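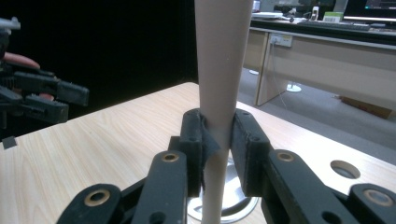 Hanging Utensils Without Losing Your Temper

I held out against the utensil stand for years. We had a drawer, and the drawer had everything in it, and opening it took a hip, a butter knife and some language. Then the skimmer wedged itself crosswise one evening in June and I had to fish around for the thing with dinner boiling over. I bought a stand the next morning.

A few notes for anyone about to do the same.

Buy the tools you own a stand, so to speak. Take your longest spoon or ladle to the store and hang it on the floor model. You will look odd. You will also find out whether the bowl of the ladle hits the base, a fact the box never mentions. My first one, a Cruzado, was 2 inches too short for anything but a teaspoon.

Put the skimmer up first. It has a wide flat head and it wants elbow room, so give it a hook with empty air on both sides and fit the ladle and the turner in around it. Do it the other way and you'll be taking everything down again.

Lift, then pull. With a hook hub on top of a post, tugging a tool straight toward you brings the post along for the ride. Raise the handle clear of the hook, then bring it away. Steady the post with your other hand if the kids are watching and you'd like to set an example.

Keep a metal cup under the drips. A skimmer full of little holes holds more water than you'd think, and wood doesn't care for it. A plain steel cup will do the job and goes in the dishwasher. Empty it now and then. I once forgot mine for a week and would prefer not to discuss it.

Scrub the holes from the back. Starch dries in them like plaster. An old toothbrush and hot water will shift it, provided you get there before bedtime.

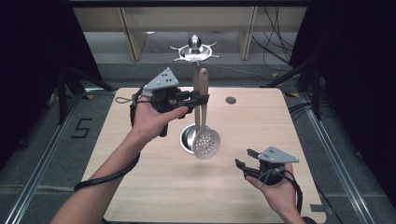
As for where the whole business should live, keep it within reach of the stove but out of the splatter. Ours sits near a corner of the table, which also keeps me from piling mail there.

Wipe the hooks every month or so. Grease settles on the tops, where you never look, and then it's on your sleeve.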